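Refitting a server heatsink and replacing thermal paste

Applies to: single-socket and dual-socket rack servers with a screw-down heatsink and a lidded processor
Maintained by: Peiyu Cai, Flakimholm server room
Last reviewed: November

Purpose

Thermal paste fills the small gaps between the processor lid and the base of the heatsink. Over the years it dries, and on machines that are switched on and off often it also creeps towards the edges. Both raise the core temperature under load. This page covers removing the heatsink, cleaning both surfaces, applying new paste and checking the result. It does not cover removing the processor from its socket. For that, use the socket procedure in the board manual.

When to do it

Replace the paste when any of the following applies:

The heatsink has been lifted for any reason, even briefly.
The processor temperature at full load is more than 8 degrees above the figure recorded when the machine was commissioned, with the same inlet temperature and clean filters.
Two sockets on the same board differ by more than 8 degrees under an even load, allowing for the downstream socket running slightly warmer.

Before opening the machine, rule out the cheaper causes. Check the fan speeds in the management controller, look for a blocked filter, and confirm that blanking plates are fitted in the empty rack positions. A missing blanking plate lets warm air return to the front of the rack and produces the same readings as poor paste. On Plavia, which sits at the top of rack 3, this was the cause on both occasions it was reported.

Tools and materials

Thermal paste, non-conductive, in date
Isopropyl alcohol, 99 per cent
Lint-free wipes
Torque screwdriver with the bit specified for the heatsink
Wrist strap and earthing mat
Plastic spatula or an old plastic card
Small dish for screws
Marker pen

Do not use kitchen roll or cotton buds. Both leave fibres. Do not use nail varnish remover, which usually contains oils and scent and may attack plastic parts.

Preparation

1. Record the present temperatures. Run the standard load for 18 minutes and note the processor temperature for each socket, the inlet temperature and the fan speeds. Without these figures there is nothing to compare with afterwards.

2. Move the workload elsewhere and shut the machine down from the operating system. Do not hold in the power button.

3. Switch off and unplug both power supplies. Wait until the standby lights on the board have gone out.

4. Slide the server out and lift it on to the bench. Machines longer than the bench mat need two people. Fit the wrist strap and clip it to bare metal on the chassis.

5. Remove the lid and the air duct. Note which way round the duct sits. On Gill and Jillon the duct can be put back reversed, and the lid will still close.

Removing the heatsink

6. Warm paste releases more easily than cold paste. If the machine has been off overnight, power it up for a few minutes before step 2, then shut it down again and carry on.

7. Find the order of the screws. It is normally printed on the heatsink label. Loosen in the reverse of the tightening order, a turn or two at a time, so that the load comes off evenly. If the label is missing, work diagonally.

8. When all the screws are free, twist the heatsink slightly to the left and right, keeping it level. Do not lever it with a screwdriver. If it will not move after a little gentle twisting, stop and warm it again.

9. Lift straight up. On designs where the processor is clipped to the heatsink by a carrier, the two come away together. Turn the assembly over, put it on a clean wipe and cover the open socket at once with its plastic cap.

10. Look at the old paste before wiping it off. An even, thin grey layer with a slightly thicker line at the edge is normal. A bare patch in one corner means uneven pressure. A thick layer all over means that too much was used or that the screws were not brought to their full torque. Write down which it was.

Cleaning

11. Push the bulk of the paste off with the plastic spatula, working inwards so that it does not drop over the side of the lid.

12. Dampen a wipe with alcohol and clean from the edges to the centre. Fold to a fresh side with each stroke. The alcohol goes on the wipe and never straight on to the processor.

13. Repeat until a fresh wipe comes away with no grey mark. Do the same for the base of the heatsink. Copper bases may keep a faint stain, which can be ignored if the surface feels smooth.

14. Allow both surfaces to dry for 3 minutes. From this point do not touch either of them. If one is touched, go back to step 12.

Applying the paste

15. Discard the first few millimetres from the tube. The paste near the nozzle separates in storage.

16. Use the pattern given by the heatsink maker. If there is none, put two thin diagonal lines across a large rectangular lid, or a single small dot in the middle of a small square one. Large server processors need more paste than desktop ones, and a single dot will not reach the corners.

17. Do not spread the paste by hand unless the maker's instructions call for it. Spreading tends to trap air, and the pressure of the heatsink does the job adequately. 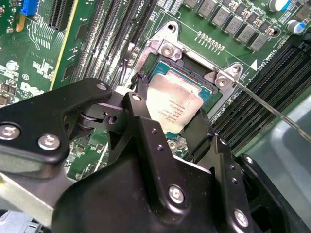
18. Hold the heatsink level above the processor with the airflow arrow pointing to the rear of the chassis. Line up the screws with the posts and lower it in one movement. Once it has touched the paste, do not lift it to have a look. If it has to come off, clean both surfaces and begin again from step 12.

19. Start every screw by hand for two turns. Then tighten in the printed order, a little at a time, and finish with the torque screwdriver at the value on the label. Torque values differ between models and must not be carried over from one machine to the next.

20. Wipe away any paste that has come out at the sides. A thin bead that stays on the lid may be left.

Reassembly and checks

21. Refit the air duct, the right way round, and check that no fan cable is trapped beneath it. Close the lid and return the machine to the rack.

22. Connect both power supplies, start the machine and open the sensor page in the management controller. Every processor should be listed. The idle temperature should settle within a few minutes. If it climbs steadily at idle, shut down and check the screws.

23. Run the standard load for 18 minutes, as in step 1, and record the same readings. New paste may improve a little further over the first few days of use, so repeat the test after a week.

24. Mark the date and the type of paste on the inside of the lid and enter both in the maintenance log.

Faults after refitting

Machine does not start, or memory is missing: the heatsink may be pressing unevenly. Remove the power, loosen all the screws and tighten again in order. If the fault remains, inspect the socket under good light before doing anything else.

Temperature worse than before: usually too little paste, or protective film left on a new heatsink.

Fans stay at full speed: a fan connector is loose, or the lid switch is not closed.

Storage

Keep opened paste capped and upright in the drawer under the bench, away from the radiator. Reordering is done on a Tuesday with the other consumables. Alcohol goes back in the metal cupboard; the shelf limit there is 500 ml per bottle.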